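How to Set Up a Pledge Drive for a Local Charity

A pledge drive is one of the simpler ways to raise money for a cause. People sign up to do something – walk, swim, read, skip coffee for a month – and their friends promise an amount if they do it. The Dakska neighborhood group has run one every March, and the steps are the same each year.

Before you start

Pick one charity and call its office. Ask for the legal name that should go on checks, and ask if they have rules about using their logo. Some will mail you a packet of forms.

Set one goal. Our first was $4,000, and we put that number on every sheet.

Step 1: Open a place for the money

Don't run donations through a personal bank account. Use the charity's own giving page if it has one. If it doesn't, ask your bank about a group account that needs two signatures. Ours are Marit Ljungberg and Fouad Shboul.

Step 2: Make the pledge sheet

Keep it to one side of one page. You need columns for the donor's name, mailing address, email, amount pledged and amount paid. Leave the last column wide – people write check numbers in it.

Number the sheets before you hand them out. We start at 101 so that they don't get mixed up with the raffle tickets, which stop at 100.

Step 3: Sign people up

Give each person a sheet, a return envelope and the due date. Ask them to get four pledges in the first week. Email everyone again at the halfway point with the total so far.

Step 4: Ask local employers to match

Write to one named person at each company. Two short paragraphs will do: what the drive is for, and the most you are asking them to match. Enclose the charity's tax ID number. Smaller firms often prefer a flat gift.

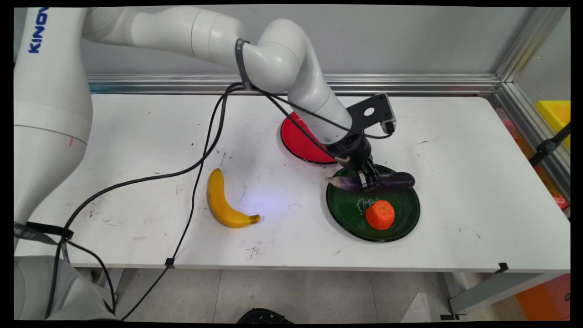

White robotic arm over a work table

Step 5: Collect and count

Have two people open the envelopes together. Enter each payment on a master list, then add the sheets up separately and compare. Last year we had 116 pledges and three were still unpaid at the deadline. One polite reminder is enough.

Step 6: Send thanks and receipts

Ask the charity who sends the tax receipts. Send your own thank-you note either way, with the final total in it. Keep the sheets and the master list in one folder for next year's organizer.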